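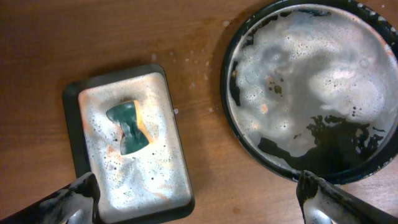
Figure 8.1 A sponge resting in the suds of a dark tray, with a round pan beside it.

Chapter 8
Washing Up by Hand

If you have worked through the chapters in order, you have by now planned a meal, shopped for it, cooked it and set it on the table, and I hope you enjoyed eating it too. What comes next gets very little attention in most cookbooks. Plenty of people grow up with a dishwasher and arrive at their first apartment to find a sink, a faucet and a bit of counter, and they have to work the rest out for themselves. So we are going to take our time here, and start with things you may feel you know already.

The Farnley edition of this course gave dishwashing a single page at the back, after the notes on freezer labels. Teachers wrote in to say that their classes spent more time at the sink than at the stove, and of course they did! A pot of tomato sauce for 8 people takes one burner and one spoon, and then it takes bowls, plates, little dishes for the cheese, the pan itself, and whatever tray the bread was warmed on.

What soap does

Water and oil don't mix, as you saw with the salad dressing in Chapter 3. Run plain water over a greasy pan and it slides across the top, leaving the grease pretty much where it was. A drop of dish soap changes things. One end of each soap molecule is drawn to water and the other end to fat, so the molecules gather around little bits of grease and hold them in the water until they can be rinsed off. The foam is a pleasant sign that there is soap in the water, but it isn't what does the cleaning, and a sink heaped with suds mostly means more rinsing later on.

Warm water helps as well, by softening the fat. You want it comfortable for your hands, or a little hotter if you wear gloves.

Choosing and using a sponge

The ordinary two-sided sponge is the tool most of us reach for. The soft side holds water and soap and suits glazed dishes and glasses. The rough side is for food that has dried or baked on. Go gently with it on nonstick coatings, which scratch easily, and try a plastic scraper there first (an old bank card does very nicely).

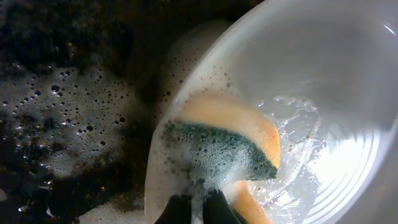 Figure 8.2 A two-layer sponge against the inside wall of a white bowl, with lather on its green scrubbing pad.

With a bowl, let the sponge bend to follow the curve. Start at the rim, where mouths and fingers have been, and go around and down toward the center in overlapping circles. Then turn the bowl over and do the outside and the foot, the little ring it stands on, which students forget more than any other part. A stack of bowls put away with greasy feet will leave a ring of grease inside every bowl but the top one.

Squeeze your sponge out well when you finish and stand it on its edge to dry. Throw it away once it smells sour or starts to crumble.

Before you wash: scraping and sorting

Scrape plates into the compost or the trash before they go anywhere near the water, and brush crumbs off the table while you're at it, or they end up stuck to the bottoms of things you have just cleaned. 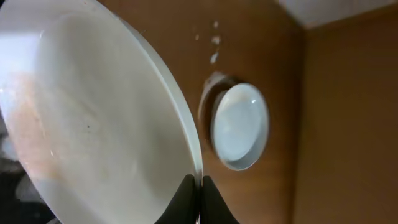
Figure 8.3 A large plate held upright, with a small dish and a few crumbs on the wooden surface beside it.

Next, put like with like. In the Innes method, which we follow in this book, glasses are washed first, then silverware, then small dishes and plates, then serving bowls, and finally pots and pans. You are going from the least greasy to the most, so the water stays useful for as long as possible. Change it when it turns cloudy or the suds are gone, even if you have only three plates left. I know it's tempting to carry on.

Tomato sauce has its own small section because it comes up so often. 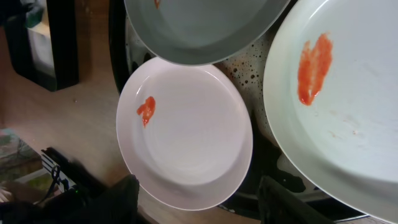 Its color comes mainly from a pigment called lycopene, which dissolves in fat far better than in water, and that's why a smear of sauce made with olive oil hangs on so stubbornly. Rinse sauced dishes under cool water first, as soon as you reasonably can. Then use soap and warm water. Glazed plates and bowls come clean without much trouble, while plastic tubs may stay orange for good.

Before you begin

For Activity 8A you will need a dishpan or a clean sink, dish soap, a two-sided sponge, a drying rack and the dishes from your last cooking session. Allow 14 minutes for washing, and leave the rack where air can move around it. Write down the order in which you washed everything and the point at which you changed the water. Keep your notes, as you'll use them again when we come to baked-on pans.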